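5 min read
12 shares | 3 comments

Sardale Bench 2: a subscription test cell for people who can't spare an arm

By Dayana Rengifo

Small automation shops tend to own one arm, and it is usually busy. Sardale's answer is Bench 2, a simulated tabletop cell sold by the seat. It runs on an ordinary workstation with a mid-range graphics card and ships with 54 tasks, each with its own start positions, scoring rule and reset routine. A seat costs $88 a month, with no charge for extra runs.

Setup took one afternoon. The installer checks the graphics driver, pulls the task library and opens a viewer with several fixed camera positions. Controllers connect through a Python interface that accepts joint targets or gripper poses. Switching between the two means a restart, and the manual mentions this only in an appendix.

We spent most of the review period on two groups of tasks: tool handling and insertion. Both depend on contact, where cheaper simulators tend to let parts jitter or pass through each other.

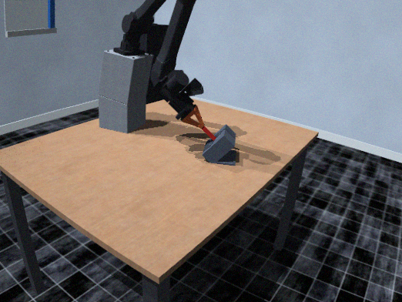
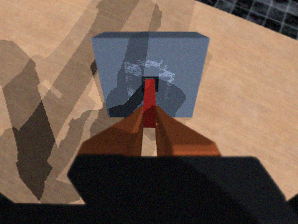 Bench 2 renders: a hammer-like tool in the gripper, first; the red peg at the square hole, second.

Vol. 7, No. 1 | Page 31

The tool task is the less forgiving of the two. A handle held at a slant puts the weight of the head well away from the fingertips, and a weak grip lets it rotate. Bench 2 models that rotation believably at the default friction setting. Lower the friction and the handle slides out; raise it too far and the tool behaves as if glued.

Insertion is better documented. Clearance, peg start angle and block position can all be changed in a plain text file. We ran our reference controller 100 times at each of three clearances, and the results repeated exactly when we reused the same random seed. Contact forces are logged at every step, though the log viewer is slow with long files.

Elmarie Coetzee, an integrator at Somholm, ran the same build on older hardware and found the shadows expensive. Turning them off raised her frame rate considerably. Users training from camera views may want to leave them on, as shadows fall across the parts and a vision model will need to cope with them.

Support is by email. Our two questions were answered the next day by Nghĩa Lục, who also confirmed that a pose-switching fix is planned for March. Custom parts can be imported as meshes, but collision shapes must be simplified by hand.

Bench 2 is available now from Sardale. The trial lasts 14 days and includes the full task library.

3 comments | Share this article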